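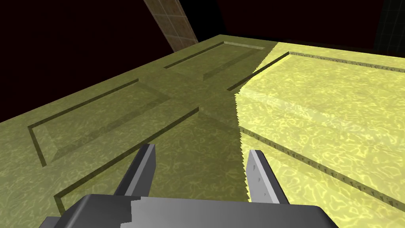 Sivell, Fri 11 April

The university's open day began at 10 with a welcome talk in the main hall, and the welcome talk began with the new student union building. It came up again at the end. In between we heard that Sivell puts "the student voice at the heart of everything", a phrase that was also printed on the tote bags.

I had come mostly to see how the union elections work, as voting closes in June and the prospectus makes a great deal of them. The union had a stall between the bank and the gym. I asked how many people voted last year and was given a leaflet. The leaflet has a photograph of a ballot box on it and no figures.

There was a hustings at lunchtime in the Jollell Room, which seats 300 and had a lot of free chairs. 4 candidates are standing for president. All of them want cheaper food, longer library hours and a later bus. One wanted to freeze hall rents, and when a parent asked who sets hall rents, the reply was that talks would be held with the right people. The applause was polite. I would have liked to hear from whoever holds the post now, but the chair said there wasn't time, then closed the session early.

The campus tour was better. Our guide, a second year doing journalism, walked us through the Jankauskaitė Library, where the silent floor was silent, and admitted that the group study rooms go within minutes of booking opening. She also showed us the student paper's office, a narrow place up two flights of stairs. The paper gets its money from the union it reports on. I asked whether that ever caused trouble and she said "sometimes", and we moved on to the sports hall.

Voting is done through an app called Zedora, which was meant to be shown to visitors in the afternoon. The login page would not load on the hall's wifi. Staff said it would be fine by polling week.

The next open day is in June. Parking is £4 and the machine by the east gate takes coins only.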